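Staying at Winel Farmhouse: Your Questions Answered

We get a lot of lovely letters from people planning a trip up the Esari valley, and the same questions come up again and again, so we've gathered them all on one page. If yours is missing, write to us and we'll do our best (we do answer every message, though it can take a day or so when the hay is being cut).

How do we get to you?

Most guests take the train to Chin and then the valley bus, which stops at the bottom of our lane. The ride is slow and winding and very pretty, so grab a seat on the left if you can! From the stop it's a 12-minute walk uphill. If you have heavy bags, tell us which bus you're on and we'll come down with the car.

Is there parking?

Yes, behind the barn, and it's free. Please go gently over the last stretch of lane, especially after rain, when the ruts get deep and the hens like to wander across.

How many rooms do you have?

Nine. Six look out over the orchard and three face the ridge. The ridge rooms are smaller but they get the early sun, and people who ask for them once tend to ask for them again. There's no difference in price.

What about meals?

Breakfast is included and runs from seven until ten, or earlier if you're heading out to walk and let us know the night before. Supper is an extra 40 per person, and we just need to hear by noon so we can shop for it. We're happy to cook without meat, dairy or wheat. Tea and coffee are there for you all day long, so please help yourself and don't feel you have to ask.
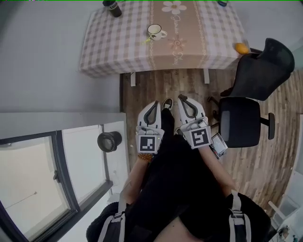
An enamel mug on the checked tablecloth.

Can we walk to Gullier from the house?

You can, and we hope you will! The path starts at our back gate and climbs through the woods before it opens out onto pasture. The top is at 2,633 meters, so bring a warm layer even in August, when the valley can be baking and the wind up there still goes right through a shirt. Allow a full day, and take more water than you think you need. We keep paper maps in the hallway that you're welcome to borrow.

Do you take children and dogs?

Children of any age, with pleasure, and we have two cribs. Dogs are welcome in the orchard rooms only, and we ask that they stay on a leash near the sheep.

Is there Wi-Fi?

There is, downstairs, and it's fine for email and messages. Upstairs it comes and goes. Phone signal is best by the front gate.

What if we have to cancel?

Let us know at least a week ahead and we'll return your deposit in full. After that we'll gladly move your booking to another date in the same season.

Page updated May 1, 2024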